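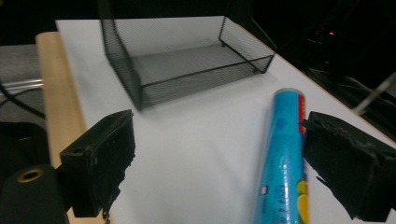 5.3 패드 마모에 따른 파지 실패

본 절에서 다룰 고장은 처음부터 고장으로 인식된 것이 아니었기 때문에, 발견 경위부터 조금 길게 적어 두려 한다. Clovura 과제 묶음의 원통형 물체 항목에서는 전체 1598회의 파지를 시도하였고, 그중 390회를 넘긴 무렵부터 들어 올린 물체가 손가락 사이에서 천천히 돌아가는 현상이 기록되기 시작하였다. 당시 우리는 이를 정책의 접근 각도 문제로 보고 학습 데이터를 다시 살피느라 적지 않은 시간을 썼는데, 돌이켜 보면 손목 카메라 영상에 단서가 줄곧 들어 있었던 셈이다. 그림 7에서 하늘색 포장의 원통을 사이에 두고 벌어진 두 손가락을 보면, 왼쪽 패드는 가장자리가 해져 있고 오른쪽 패드는 섬유처럼 뜯긴 자락이 원통 쪽으로 늘어져 있다. 같은 영상을 몇 번이고 돌려 보면서도 시선은 늘 물체와 그 뒤편의 검은 철망 트레이에 가 있었으니, 익숙한 화면일수록 놓치는 것이 많다는 사실을 저자들도 이번에 새삼 배웠다.

실패는 크게 두 가지로 나뉘었다. 하나는 원통이 축을 중심으로 돌아 놓는 방향이 틀어지는 회전 미끄러짐이고, 다른 하나는 이송 도중 원통이 손가락에서 빠져 버리는 낙하이다. 낙하는 16회였으며 사람이 다치거나 장비가 부서진 일은 없었다. 다만 그중 2회는 작업자가 트레이의 위치를 바로잡으려고 손을 뻗은 시점과 겹쳤다. 물체가 가벼워 큰일로 이어지지는 않았지만, 같은 일이 유리병이나 공구로 실험하던 중에 일어났다면 이야기가 달라졌을 것이므로 우리는 이 두 건을 안전 사례로 따로 분류하였다.

원인을 가려내기 위해 같은 정책과 같은 물체를 유지한 채 패드만 Imeditz의 새 부품으로 바꾸어 시험하였다. 교체 후에는 회전 미끄러짐이 눈에 띄게 줄었고, 낡은 패드를 다시 끼우자 같은 증상이 돌아왔다. 이 비교는 표본이 작고 패드의 마모 정도를 정량적으로 재지 못했다는 한계가 있으나, 적어도 접근 각도만으로는 설명되지 않는다는 점은 분명해 보인다. 패드의 접촉면이 고르지 않으면 원통과 닿는 자리가 몇 군데로 줄어들고, 그 자리가 무게중심을 벗어나는 순간 물체가 돌기 시작하는 것으로 추정한다. 해진 조각이 접촉면 사이에 끼어 마찰을 떨어뜨렸을 가능성도 있는데, 이 부분은 별도의 마찰 시험이 필요하여 결론을 미루어 둔다.

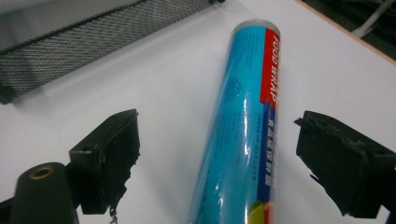 마모를 더 일찍 알아챌 방법이 있었는지에 대해서는 저자들 사이에서도 의견이 오래 엇갈렸다. Riis 제어기가 남기는 폭과 전류 기록에는 이 시기에 뚜렷한 이상이 없었고, 우리가 쓰던 성공 판정기도 물체가 목표 영역에 들어오기만 하면 성공으로 처리하였으므로 회전 미끄러짐의 상당수는 성공 사례에 섞여 들어갔다. 그래서 우리는 파지 직전, 손가락이 아직 물체에 닿지 않은 시점의 영상을 점검 자료로 삼자는 쪽으로 의견을 모았다. 그림 8과 같은 순간에는 두 패드의 윤곽이 흰 탁자를 배경으로 비교적 또렷하게 드러나며, 오른쪽 패드 모서리에 일어난 작은 조각이나 왼쪽 손가락 아래로 늘어진 가느다란 가닥까지 확인할 수 있다. 한편 원통의 윤기 있는 포장을 따라 생긴 길고 흰 반사광은 밝기만으로 윤곽을 뽑는 방식에 방해가 되기 쉬워서, 점검 영역은 손가락 주변으로 좁혀 잡는 편이 낫다고 판단하였다.

이러한 경험을 바탕으로 Gridmont 실험실에서는 운용 절차를 다음과 같이 고쳤다. 매 세션을 시작할 때 손가락을 벌린 상태의 영상을 한 장 저장하고, 새 패드를 장착했을 때의 기준 영상과 나란히 놓고 작업자가 직접 비교한다. 가장자리가 일어났거나 늘어진 조각이 보이면 그 세션은 교체가 끝날 때까지 시작하지 않는다. 이송 중에는 트레이에 손을 대지 않으며, 위치를 고쳐야 할 때에는 먼저 정지 버튼을 누른다. 자동 판정도 검토하였으나 조명에 따라 검은 패드의 질감이 크게 달라 보여 아직은 사람의 눈에 맡기고 있다.

끝으로 데이터의 처리에 관하여 밝혀 둔다. 마모된 패드로 수집한 구간을 모두 버릴 것인지를 두고 고민이 많았는데, 현장에서 쓰이는 그리퍼가 늘 새것일 수는 없다는 점을 생각하여 삭제하지 않고 별도의 표식을 달아 남기기로 하였다. 6장의 성공률은 이 구간을 포함한 값과 제외한 값을 함께 제시하며, 회전 미끄러짐은 영상을 다시 검토하여 실패로 정정하였다.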